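Workshop Tips > Kitchen Bench > Grippers and dishes
Posted by Tadeo Zapata, May 2022

Quick notes from the plate tests before I forget them. Two finger sets (Fusell hard wedge, Villalba soft pad), two cameras, one controller. Same dish rack the whole time. If you're setting up arms to load a rack at home or in the shop, start here and save yourself an evening.

Fingers

Hard wedge fingers get between plates. Soft pads don't, too fat. But soft pads hold a glazed rim much better once they're on it. If your rack slots are narrow go with the wedge and stick a strip of thin rubber on the inside face. Cheap rubber, the kind for jar lids. Trim it flush or it catches on the wires.

Go in low. Grabbing a plate near the top of the rim looks fine, then it swings. Lower third, straight up, then tilt.

Two plates leaning together – pick which one you want before closing. Wedge fingers will happily take both. Sometimes that's OK. For stoneware don't, the motors get hot.

Closing force: start at 5 on the Edstead dial. Went up to 30 once and got a squeak out of the glaze I don't want to hear again. Bowls need a bit more, plastic cups a lot less.

Wipe the pads. Dish soap, warm water, dry cloth. Do it before every session, a greasy pad makes a good gripper look bad and you'll blame the wrong part.

Cameras

Wrist camera for the last few inches, fixed camera for everthing else. Tried doing the whole job on the wrist cam only. Don't bother. Once the fingers are down in the rack you've lost the far plates and you can't see where the other arm is.

Shiny things near the wrist camera are trouble. Reflections of the wall, the cloth, whatever's around. Turn the lamp before you turn the exposure down.

Gray wire racks are hard for both cameras. Thin rods, thin shadows. Side light helps some. A patterned cloth underneath is a good stress test, and if it works on the busy print it'll work on a plain one.

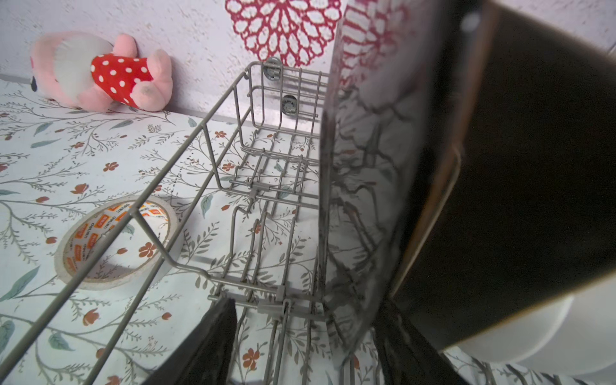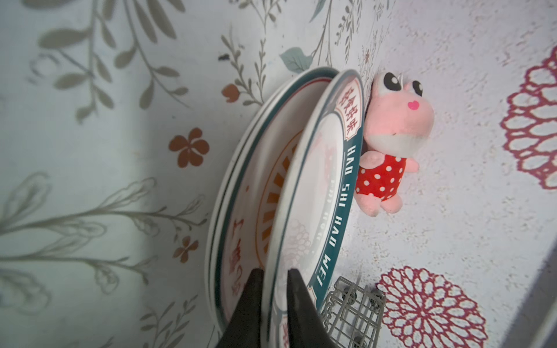
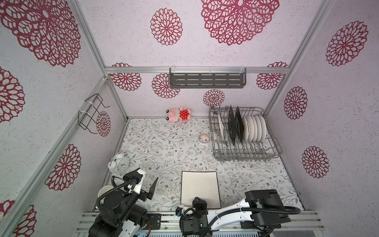
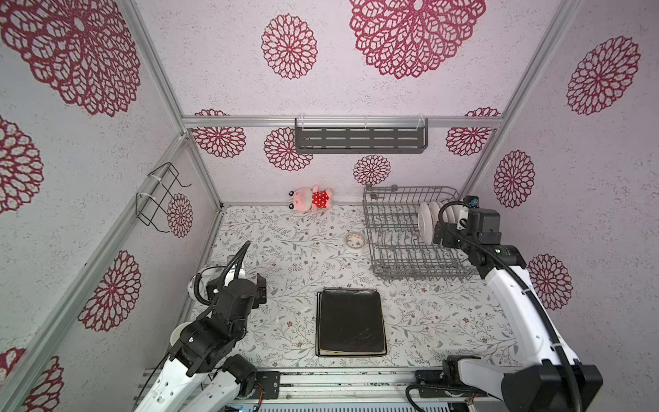
Plate rack tests on the flower-print bench. First two from the wrist camera, last two from the fixed one.

Rack and bench

Tie down the rack if it slides. Zip ties round the bottom wire, or a bit of shelf liner under the feet. Liner comes off easier when you want to move things.

Same for anything you hang on the rails. Zip ties, pull tight, clip the tails short so they don't snag a cable.

Load from the back. Same as by hand really. Front slots first and the arm has to reach over everything to get to the rear ones, and it will clip a rim sooner or later.

Keep the cables on the outside of the bend. Run the arm through its full reach by hand with the power off, watch where the conduit goes. Re-tie, do it again.

Leave room for the second arm. Flememmont's mounting sheet puts the bases closer together than I like, I moved mine out and the elbows stopped arguing.

Controller

Edstead box is fine. Menus are a pain. Save your settings under a name you'll recognize in August, not "test".

Slow it down for anything ceramic. I was at 3,000 on the speed setting, dropped it by half, fewer knocks. Foam cups can go fast.

Put a pause in after closing. One beat. Lets the plate settle befor the lift.

Change one thing at a time. Fingers or camera or speed. I swapped fingers and lamp together and had to redo the lot.

Which would I buy

For plates in a rack, Fusell wedge plus the rubber strip. For cups and odd shapes, Villalba. If you can only get one set, the wedge, and go easy on the force. Had 3 chips so far, all from the hard fingers without rubber, all on the same cheap plate.

Still to try: silverware in the caddy. Forks look awful. Also wet dishes – everything above was done dry, so don't take my force numbers straight to the sink.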